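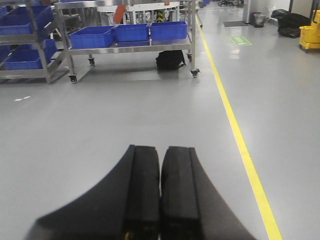

Gresel Stockroom Diary
@greselstockroom · Tuesday, November 6, 2018

Good morning from the stockroom! A few of you asked after my last thread how the big fall cleanup was going, so get a cup of something warm, I have a lot to say about floors and bins and I am going to say all of it.

First the blue bins, my dear blue bins. We had three kinds until September (the gray ones with lids, the see-through ones that cracked, and these) and now it's blue ribbed ones for everything that lives on the rack or rides on a cart. We own 605 of them across the building. I know because I had to write it on a form.

The steel cart is where bins wait when they're between places. Picked but not packed, or back from packing and not put away. Before we had that rule they waited on the floor, and you know how it goes with a bin on the floor, it makes friends, and by Friday you have a village.

Somebody asked why open bins and no lids, when dust is a thing. Fair question! We tried lids for most of a year. Lids go on top of the rack, lids go behind the rack, lids get used as trays for lunch. I would much prefer to wipe out a bin now and then than hunt for a lid ever again.

Now the yellow line. I love the yellow line. Walkway on one side, work floor on the other, and the rule is that wheels and feet that are only passing through stay on the walkway side. We laid 58 feet of it to start with and then did the corner by the Pultel shelves as well, which took longer than the whole rest of it put together.

If you're laying your own: wash the floor the evening before, let it dry overnight, and snap a chalk line first. Please snap a chalk line. I did our first stretch by eye, feeling very confident, and it wandered off toward the door like it had an appointment.

Bags are still a work in progress, I'll admit it. There's a black one under the cart this morning. The hooks are by the coat rack, they are good hooks, I put them up myself, and people's bags keep on finding the floor under a shelf all the same. I understand it. It's a cozy spot. But a strap and a caster do not mix, so please, the hooks.

While I'm on casters: get down there with a pair of old scissors once a month and snip out whatever has wound itself around the axle. Thread, tape, hair, that stretchy plastic stuff. The carts roll so much nicer afterward, and it's a nice quiet job for the end of a day when your head is done but your hands aren't.

OK, buckets and scraps, because that's really what I sat down to write about and I've spent all these posts getting here.

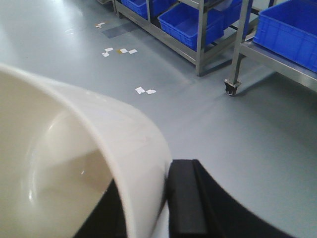
White bucket over on its side, paper scraps on the floor past it.

Small paper bits are my number one floor problem, way ahead of dust. A broom pushes the light ones along ahead of itself and then they sail off under the shelving and you have to get down on your knees. On a smooth coated floor like ours it's even worse, they either skate away or they lie perfectly flat and won't budge.

What works for me is a flat microfiber mop, barely damp, pulled toward me in long slow strokes. The scraps stick to the edge of the pad, and I tip the lot into a bucket as I go. For the stubborn flat ones I keep an old plastic card in my apron pocket and slide it under the corner. Very satisfying, a little like getting a sticker off in one piece.

The worst week we ever had for it was the Juto order, number 3931, which I can recite in my sleep. Every little carton needed its own label, 216 cartons, and every label has its backing to get rid of, and we had exactly one trash can at the far end of the room. You can imagine. I was finding bits of it in my shoes at home.

Since then each labeling spot is supposed to have its own bucket within arm's reach. Nothing fancy, a plain white one is lovely because you can see at a glance if it's been emptied. Wide mouth, so you can drop things in without looking. Skip the swing-top kind, people stop using them by lunchtime.

Someone at Hrytsenko (the shop we swap tips with, they have much nicer shelving than we do and I am only a bit jealous) hangs theirs from the side of the bench so it can't tip. I'm going to try that next, if I can find hooks that will hold a full one. Suggestions very welcome, especially if you've got a steel bench with a rounded edge like ours.

Another question from last time, what do I use for scuffs on buckets and bins. Warm water, dish soap, and a melamine sponge if it's stubborn, but go easy, it takes the shine off. Some marks I just leave. It's a bucket, it's allowed to have had a life.

Still on the list for this week: new shelf tags for the rack, another cart if the one on order turns up, and a word with everybody about the bags. I'll post the rack once the tags are on. And do send me your floors, I mean it, I look at every one!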